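Altthorpe Hall Snack Table Group
Minutes, meeting of 27/11/2021
Back room, after the hall was locked up

Present: Fengying Cheng (chair), Kerttu Huttunen (minutes), Mao, two from the Nindberg side, names not taken, sorry
Apologies: the Tullell lot, road closed again

1. Last minutes
Read, agreed. One fix: it was the urn that leaked, not the sink. Changed on the master copy.

2. Money
Balance in the tin and the account together $1641. No one had questions. Fengying asked for receipts to go in the envelope and not in coat pockets. Door money still to be added, Kerttu to do.

3. Winter open evening, what goes on the tables
Long item. Started with the big table by the window. Fengying wants it kept for snacks only, no coats, no raffle. Agreed. Hot drinks stay on the counter by the hatch.

Bags or bowls? Went round this twice. Bowls look nicer, everyone said so, but last year hands were in them all night and half ended up under the chairs. Mao for bags. Nindberg for bowls. Fengying: bags, folded over and lined up, one bowl at the end for anybody who wants to tip theirs out. Vote taken, bags it is. Nindberg asked for it to be noted they would still prefer bowls. Noted.

Clear bags, so people can see what they are getting. 300 to be ordered. Mao has a supplier, will send the link round.

4. What goes in the bags
Peanut-shaped puffs, yes, popular with the kids. Pretzels yes. Popcorn no, goes soft by eight o'clock. Fengying brought up allergies. Anything with nuts or that might have nuts gets its own tray at the far end with a card in large print. Ingredients lists off the big packets to be kept and pinned up behind the table, not thrown out with the cartons like in March. If we can't find the list for something it does not go out. Agreed by all.

Filling: not too full. Leave enough empty at the top to fold or seal. Kerttu said hers split when she packed them tight and pressed the air out. Mao's didn't. Probably the bags. Buy the thicker ones if price is close.

5. Table covers
Blue covering stays on the big table, everybody likes it and it wipes down. White paper on the two smaller ones. Discussion of clips, no decision. Fengying will look in the cupbord for the old ones. Tape is banned after what it did to the varnish.

6. Packing session
Evening before, in the hall, start at six. Clean hands, hair back, gloves in the box by the door. One person opens, one scoops, one seals, swap when bored. Filled bags stay on the table till counted then go in the lidded crates. Crates off the floor please. Nindberg bringing two scoops. Tullell to be asked for crates, Kerttu to ring.

7. Posters
600 flyers printed, most still in the box. Everyone present took a handfull. Library, bus stop, both shops. Start time on the flyer is right, the one on the web page is wrong, Mao to fix tonight.

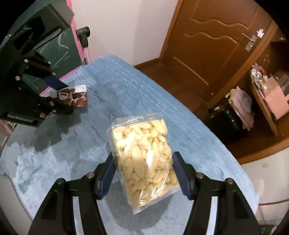

Notes and page by Kerttu Huttunen | Altthorpe Hall Snack Table Group | Minutes

Puffs on the blue cover, clear bag. Fengying likes the color of the two together, so puffs go at the front of the table and pretzels behind. Labels to go on the flat bit at the top, not over the middle.

8. Any other business
Urn: see item 1. New washer bought, not fitted. Mao will try.
Key: there are two, Fengying has one, the other is with Nindberg. Please sign the sheet when it moves.
Trash: take it with you, the bin out back is for the hall.
Someone's blue scarf is on the hook, has been for weeks.
Music for the evening, put off to next time, it was getting late.

9. Jobs
Mao: bag link, web page, washer
Fengying: clips, allergy cards, buy puffs and pretzels
Kerttu: door money, ring Tullell about crates, type this up
Nindberg: scoops, one large bowl

Next meeting: same room, date to be sent round by email once Tullell can say when they're free.

Closed 8:50.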